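Skov season 2 streaming date?

mossyledger
Has anyone seen a real source for the Skov season 2 date? Three sites now say it lands in May and all of them link to each other. Dekinus hasn't posted a thing.

palt_60
It's May. The trailer page said so before they edited it.

mossyledger
A page that got edited isn't a source. Do you have a screenshot?

palt_60
No, but I know what I read.
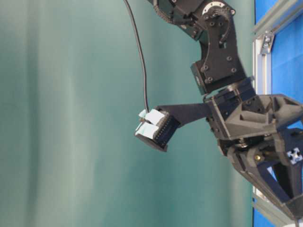 hullabaloo_kay
Season 1 took 11 months to get from the festival to Dekinus, and I don't see why season 2 would be any quicker. Those date sites just put up a page with the title and fill in a month later. I wouldn't expect real footage either. The first teaser was a slow pan over the Stovby harbor and a voice whispering. A plain green cloth with folds running down it, like the one in my picture, would have told me as much about the plot.

palt_60
The harbor teaser was great and you're wrong about the festival. It was a private screening.

hullabaloo_kay
With tickets on sale? Okay.

gikuvbridge_tim
Bjarke Baldursdóttir is back as the detective, that much is in the cast list. Episodes are supposed to be 60 minutes this time. I'd take that with salt too, the same list has her character's name spelled 2 ways.

mossyledger
60 minutes of her staring at the ferry. I liked season 1 but it dragged after episode two.
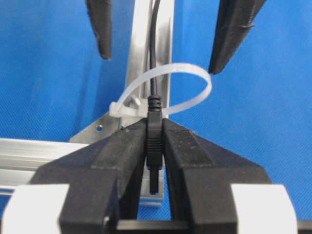 Black plug held between the gripper fingers.

palt_60
It didn't drag, you were looking at your phone.

gikuvbridge_tim
Anyway, does the old season stay up? Mine shows it as leaving soon.

mossyledger
Mine doesn't. Could be a region thing. I'm not renewing until Dekinus puts a date on its own page.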